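Pinza de dos dedos Siltari 142
Manipulación de menaje y objetos domésticos

La Siltari 142 se suministra con almohadillas de agarre sustituibles y se destina a puestos de trabajo sobre mesa. Su instalación requiere una evaluación de riesgos de la aplicación completa, conforme a la norma ISO 10218-2. El marcado de la pinza no exime al integrador de dicha evaluación. 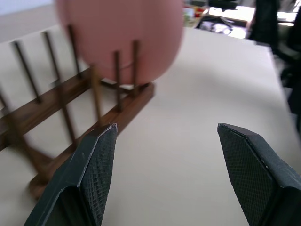

Antes de cada turno, el operador deberá comprobar el estado de las almohadillas y el apriete de los dedos. Toda almohadilla con pérdida de relieve se retirará del servicio. Las piezas frágiles se manipularán a velocidad reducida hasta validar el programa.

Referencia del juego de recambio: 852
Contenido: 2 almohadillas
Manual de seguridad: revisión 3, julio
Responsable de documentación: Maricel Dizon
Distribución y asistencia técnica: Povunier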